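Garg on sterling, savings and why he's sitting on his hands

Saturday, December 17, 2022

Caught Harish Garg between calls. He runs the bond book at Ulto, a small fund manager, and has spent most of the autumn being rung up by people who had never asked him about gilts before. "My dentist," he says. "My actual dentist."

So what does he tell them? Not a lot. Short-dated bonds look fair to him, long ones don't, and he won't be pushed on the rest. "I was too early in the summer. Bought, watched it fall, bought again, watched it fall again. You learn to shut up for a bit."

He isn't a doomster, mind. Thinks the September mess was mostly about pension funds being forced to sell, and that prices got silly for 11 days or so. Did he buy then? Long pause. "Some. Should of been more." 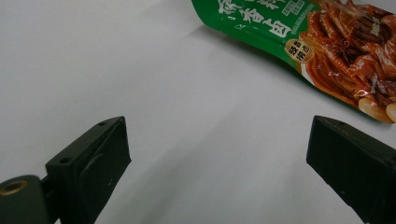

2 min read

On rates he's blunter. Reckons the Bank has more to do and that January will be quiet before people work out what their new mortgage costs. "It comes through slowly. A few households one month, a few more the next. Then everyone's cousin is talking about it."

Fergal Keogh, his old boss and now at Trultach in Dublin, takes the other side. Keogh told me on the phone that inflation will drop quicker than Garg expects and that long bonds are the thing to own. "Harish likes to be miserable, he's good at it," was how he put it. The two have a bet on. Neither would say how much.

Garg laughs when I pass this on. "Fergal's been right twice. He'll tell you about both."

What about shares? Not his job, he says, then talks about them for ten minutes. He wouldn't touch anything that needs to borrow again in the next two years. Fastel gets a mention, a lender he sold out of at 200p and has not missed. It closed at 74p on Friday. "I didnt see that coming, I just couldn't follow the accounts."

And his own money? Cash mostly, some short gilts, a pension he claims not to look at. For anyone with a bit put by he'd start with whatever pays a decent rate and lets you out without a penalty. Dull stuff. He knows it's dull.

Last question, is there anything he'd buy tomorrow if he had to. Another long pause, a phone going in the background. "Two-year gilts. Ask me again in the spring." Then he had to take the call.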